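Brondton Snack Station Guide
Section 7: Sorting the bars into the three containers

This section explains how to prepare the sorting table and how to divide the mixed snack bars by wrapper. Please read it one time completely before you open the first carton. The work is simple, but the order of the containers is important for the refill later.

What you need

One table with a clean, flat top
The orange bin (dark wrappers)
The clear container (red wrappers)
The pale blue-gray bin (white wrappers with blue ends)
A dry cloth
The refill sheet from Section 2

Preparing the table

1. Wipe the tabletop with the dry cloth. Do not use spray cleaner, it can leave a smell on the wrappers.

2. Put the three containers in one row through the centre of the table. The orange bin goes at the back, the clear container in the middle and the blue-gray bin at the front, nearest to you.

3. Check that each container is empty. If old bars are inside, look at the best before date and take away the expired ones.

4. Open the carton and pour the bars gently on the free parts of the table. Do not pour them from high. The Holzer bars have a thin coating which breaks easily.

Note: A full carton contains 378 bars. Do not empty it all at once. Take out a small amount, finish it, then take the next amount.

Sorting

5. Begin with the bars closest to you and work toward the back. Pick up each bar by its middle, not by the end seal.

6. Look at the colour of the wrapper and lay the bar in its container. If a bar is under another one, lift the top one first. Please do not pull from the bottom of the pile.

7. Lay the bars flat. In the clear container they may collect at one side during the work, you can make them even at the end.

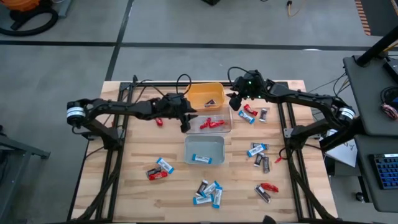
Figure 12. Sorting in progress. Orange bin at back, clear container in middle, blue-gray bin at front.

8. When the tabletop has no more loose bars, check the three containers for a wrong colour. The mistake we see most is a dark wrapper between the red ones, when the light in the room is weak.

9. Write the quantity of each colour on the refill sheet and sign it.

Caution: Bars with an open or damaged wrapper must not go in any container. Put them aside and throw them in the garbage when you finish. Wash your hands after touching them.

Caution: Do not stack the containers when they have bars inside. The weight from above can crush the bars in the lower one.

If the containers are different

Some sites received the Gelell set, where the back bin is not orange. In this case, put a colour label on the front wall of each bin and keep the same order. The label must be easy to read from where you stand.

Storage after sorting

Keep the sorted bars in a cool cupboard away from the window. At the Pukport site the cupboard is beside the kettle, so please use the lower shelf there, the upper one becomes too warm in summer.

For new refill sheets or a missing bin, write to Jerome Cruzado and mention the name of your site.

Section last revised: July 7, 2024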